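I have been trying to learn to identify trees this year. Thread, mostly about larches, which I got wrong for longer than I'd like.
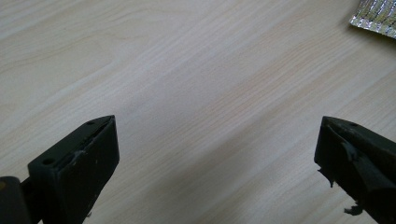
Background: I moved to Gurkdale in the spring and the trail behind the reservoir is lined with tall conifers. I decided they were spruces. I told visitors they were spruces. I told a man with a dog they were spruces and he nodded, so I took that as peer review.

Then October came and every single one of them went yellow and I thought I was watching a die-off.

I got as far as looking up the number for the county forestry line. I had a speech ready. I was going to use the word "catastrophic."

They were larches. Larches drop their needles every fall. It's on the sign at the trailhead, which I had walked past since April.

So, larches. A conifer just means it carries its seeds in cones. Evergreen means it keeps its leaves through the winter. I had been using these as the same word for my entire adult life, including once in a work presentation.

Other conifers that go bare: bald cypress, dawn redwood, golden larch (which is not a larch, thanks everyone). The club is small and I don't trust any of the members now.

How to tell a larch in summer, for those of you who'd like to skip my year: look at the needles on the older twigs. They grow in tufts out of little stubby knobs, a whole bunch from each one. They're soft. You can grab a handful and feel nothing but mild embarrassment.

Spruce needles come out of the twig one at a time, each on its own tiny peg, and most of them are sharp. Grab a handful of spruce and you'll remember it. I had never grabbed a handful of anything. That was the flaw in my method.

True cedars also have tufts, but theirs are stiff and stay on all winter. What we call cedar over here is mostly not cedar. Western redcedar is in the cypress family. I'm not going to get into it, I have to sleep.

On the newest shoots a larch has single needles too, just to be difficult. Look further back on the branch.

Cones: small, upright, egg-shaped, and they hang around on the twigs for years. A bare larch in January looks like a dead tree somebody decorated with little brown knobs. I have since learned that people cut down healthy larches in winter because they think they've died. I feel very close to those people.

There are three native ones in North America. Tamarack has the big range, Alaska across Canada and down into the northern states, and it likes its feet wet. Western larch is the giant, in the inland Northwest. Subalpine larch lives way up near the treeline where you have to work for it.

The Gurkdale ones are none of these. They're European larch, planted in rows, 176 of them according to the trailhead sign, which I have now read very thoroughly.

The wood is heavy and tough for a softwood and holds up well outdoors. Tamarack roots were used for sewing birchbark canoes. Old wooden ships used the bit where the root bends into the trunk, because it comes already shaped like a bracket. I bring this up at dinners now.

I paid for an app, by the way. It's called Coteo. I photographed one of the larches from the parking lot and it said 65% Norway spruce. So at least I had company.

In fairness to Coteo, when I took a picture of the actual twig, up close, it got it right away. It has never once suggested I walk nearer to the tree first, though, and I feel that's a missing feature.

What helped more was an old field guide I found in the used bookstore on Clestitz. Line drawings, no photos, price penciled inside: $9. Somebody had underlined "deciduous" in the larch entry twice and put an exclamation point in the margin. A fellow sufferer.

A few of you are asking about planting one. They want full sun and a lot of room, and they sulk in shade. They don't love city air or hot summers. If your yard is the size of my yard, go visit someone else's.

If you want to see them turn, go in October, late in the afternoon when the light's low. Our row was good for two weeks and then a windy night took most of it. The path was orange for days and I was finding needles in my socks until Thanksgiving.

They leaf out in April, very bright green, and the young female cones are pink. Some people call them larch roses. I missed this completely last spring, being busy telling everyone about the spruces.

Next up is firs. I have been told the cones stand up on the branch and fall apart up there, so any whole cone on the ground probably isn't from a fir. I've got a bowl of 'fir cones' on my windowsill and would prefer not to discuss it.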